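Prisberg Practice Chanter, Long Model, and Starter Bundle

Stock: in, as of 2020-12-12. Short model back in July, sorry, wood took longer than promised.

What it is
A full length practice chanter for players from about ten years up, or anyone whose hands will cover the holes without a stretch. Turned and finished at our Plumcombe workshop. Two piece, screw-off top, reed seat cut to take any normal plastic reed. Holes are countersunk so small fingers can feel where the edge is. Ask any tutor how much time goes on that in the first term.

We make it in two finishes. Blackwood is the nicer one and sounds warmer. Black plastic is the one schools buy, and quite right too. It goes in a bag with a packed lunch and comes out fine.

Order codes
Long model, plastic: code 601
Long model, blackwood: code 700
Sole only, imitation ivory: code 39
Bulk reeds, bag of 100: ask for Abeysekara medium

Please put the code on the order form. "The black one" is not enough, they are both black.

What's in the bundle
Chanter, two reeds, waxed hemp (small reel), cleaning brush, drawstring bag. Tutor book is seperate. Too many bands already have their own and were ending up with a cupboard full of ours.

Pitch
Set up to sound in tune with itself on a medium reed, blown steady. Low A sits where you'd expect. High G a touch flat if the reed is pushed in too far, so ease it out a hair and try again. If the whole thing is sharp, same cure. If only the D is off, tape the top edge of the hole, thin strip, not the whole roll.

Playing alongside older Prisberg chanters: fine. Playing alongside other makers: usually fine, have everyone sound an E together first and sort out the reeds before blaming the chanter.

Reeds
Supplied with the Abeysekara medium. Beginners sometimes do better on the soft, it squeals less and takes less puff. Swap free of charge on a first order, just say so in the notes box. A reed that has gone furry or has a split at the tip is finished. Bin it.

Don't leave the reed in the seat over the holidays. Pull it, dry it, put it somewhere with air.

Looking after it
Brush through after playing. Lukewarm water for the plastic one, never hot, never the dishwasher (we've had three back). Blackwood: no water. Bit of almond oil on a rag down the bore, couple of times a year, wipe off what doesn't soak in. Keep off radiators and out of parked cars.

Hemp on the joint should be firm but turn by hand. If you need pliers there's too much on. Unwind some.

The Ririne pad
Goes well with the chanter if you're kitting out a mixed group. Rubber face, non slip back, sits on a desk or a snare stand. Quiet enough that pipers in the same room can hear themselves. Sticks not included. Two weights of stick stocked, the lighter pair is right for most under twelves. Comes in one size at present. A smaller one has been talked about, no date, please don't hold an order for it.

Band and school orders
Discount from ten chanters, mixed finishes allowed. Send a purchase order or pay by card, whichever is less bother. We can engrave a band name or a number on the sole, allow an extra week. Numbers are the better idea for loan instruments, names get argued over when somebody leaves.

Loan sets: we do a term's hire on the plastic model for new groups. Deposit back when they come home clean. Anything chipped is charged at the price of the part, not the whole instrument. Teodora Trajkovski looks after hire and will tell you what's free, best by email, mornings are hopeless by phone.

Repairs
Cracked sole, worn thread, loose mount: send it in, we fix most things inside a fortnight. Any make, not just ours. Take the reed out first and pack the chanter in something stiff, a length of plastic pipe is ideal. Put your name and number INSIDE the parcel as well as on it. Roald Granström does the woodwork and will ring before doing anything that costs more than the carriage.

We can't mend a plastic chanter that's been sat on. New bottom section is cheaper anyway and drops straight on to the old top.

Guarantee
Two years on both finishes against faulty making. Doesn't cover drying out, dogs, or home drilling. If you want a hole moved, ask us.

Delivery
Posted from Plumcombe, normally next working day if the order is in by noon. Longer in December, the queue at the post office is what it is. Large orders go by carrier and need a signature, so give us an address where somebody is in, schools especially. Collection welcome by arrangment, ring first, the shop bell doesn't carry to the back when the lathe is on.

Returns
Unused, within a month, in the bag it came in. Reeds can't come back once blown, for reasons you can guess. Wrong size ordered by mistake: we'll swap it, you pay the postage one way.

Also on this page
Spare brushes, hemp (waxed and plain), drawstring bags in navy or green, music clips. Add from the list at checkout.
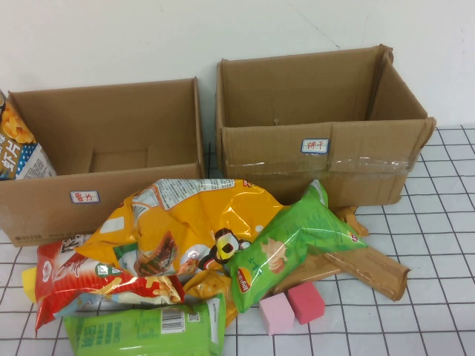
Music clips come in pairs, by the way, and the navy bags are running low, so tick green as second choice if you don't mind which.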